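Sodance carpet tiles, streaky grey
Flooring > Carpet tiles > Sodance

Stock: 31 boxes
Sold by the box, 21 tiles to a box
Collection from Stakwood or delivery by pallet

I've been selling carpet tiles for long enough to have gone off most of them, and I still like this one. Sodance is a grey tile with thin streaks running all one way, light grey and off-white with some darker charcoal mixed in. From standing height it looks brushed. Get down on your knees with it (I spend a lot of time on my knees) and you can pick out the separate lines.

What sold it to me in the first place was the dirt. A plain grey floor shows every crumb and bit of fluff by four in the afternoon, and the streaks on this one are very forgiving. You'll still see white specks if you go looking for them, so please do hoover now and again! But a busy room can go a good while looking decent, and that's what most people ring me up to ask about.

It's a low loop, fairly firm underfoot. I wouldn't put it in a bedroom, where you want something softer for bare feet. Workrooms, offices, classrooms, the back half of a shop, a garage that's been turned into something nicer - all fine. Office chairs roll on it without digging in.

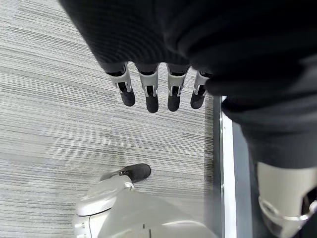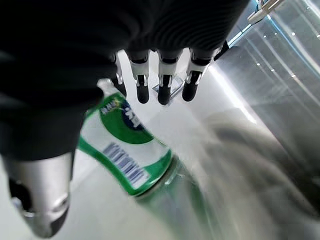
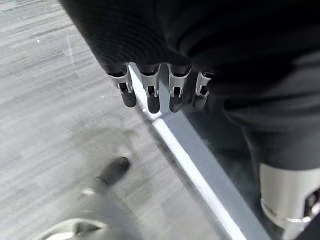
Streaky grey carpet in the first and third, a green glass bottle in the second.

A word about laying direction, as it's the thing I get the most calls on. Every tile has an arrow on the back. Point all the arrows the same way and the streaks run on across the room. Don't expect them to meet up line for line at the joins, though. It's a random pattern, so you'll see faint seams and sometimes a small change in tone from one tile to the next. If that's going to bother you, turn every other tile a quarter and make a chequerboard of it. Milan Mulder did his whole studio that way and I was doubtful until I saw it. Very smart, and he used up all his offcuts along the skirting.

Open all your boxes before you start and shuffle them together. Shades vary a little between boxes and shuffling hides it nicely.

You'll want a tacky adhesive, the sort that lets you lift a tile again later. I stock the Wuyts one in tubs and it's on the accessories page. Keep at least 2 spare tiles somewhere flat, more if the room gets food or paint in it. Swapping one takes a couple of minutes with a flat scraper, and the new one does look a bit fresh next to its neighbours for the first few weeks.

Spills: blot, don't rub. Cold water and a white cloth first, then a drop of washing-up liquid in water if there's still a mark. Fizzy drinks come out well if you get to them the same day. Red wine I can't promise.

Samples are free and I'd really like you to have one before you order, because greys do odd things under different lights (mine looks almost blue by the workshop window and quite warm indoors). Lay it on your own floor and look at it in the morning and again once the lamps are on.

More is due in January. If you need a big quantity in one go, ring and ask for Dirk Meijer, who looks after the pallets and will tell you what he can hold back.

Also in this range: Aka, the same tile in plain charcoal with no streak. The two are the same thickness, so they sit level side by side if you fancy a border.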